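Rice cooker lid, leave it open after?
Home > Kitchen > Small appliances
Viewed 3,921 times

Got a rice cooker on a wood table, lid flips up and stands at the back. After we eat I leave it open so it can air out but my roommate shuts it every time, says it gets dusty. Then next day it smells like old rice. Also not sure if the round part inside the lid, the one with the little holes, is suposed to come off or not. No manual, bought it used. 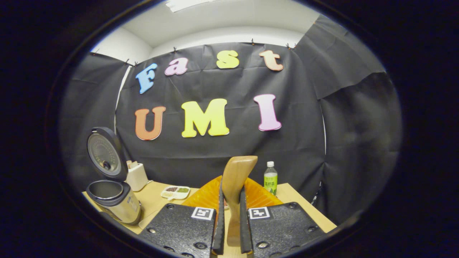 Rice cooker on the left, lid up.

Table is bare wood I think, no finish. Don't want it wrecked from steam drips either. Thanks

Posted by saarinen_605

Leave it open till it's dry, then close it. Dust is no big deal, you rinse the pot anyway. Smell is from wet starch stuck up in the lid. Unplug, let it cool, wipe the inside with a damp cloth and a drop of dish soap, then a clean cloth. Get the vent too, gunk hides in there. On the inner plate, depends on the model. Some pull off with a tab or a center knob, some dont. If it doesnt want to move dont force it, look up the model number on the bottom.

For the table put a tray or folded towel under it. Bare wood will mark.
Posted by Kokina14

vinegar. half a cup plus water, run it one cycle, dump it. worked on mine
Posted by tasta_mom

Vinegar is ok for the pot but still wipe the lid by hand after, and run plain water once or the next batch tastes off. Ask me how I know. Oil the table too when you get a chance, food safe mineral oil.
Posted by trullano180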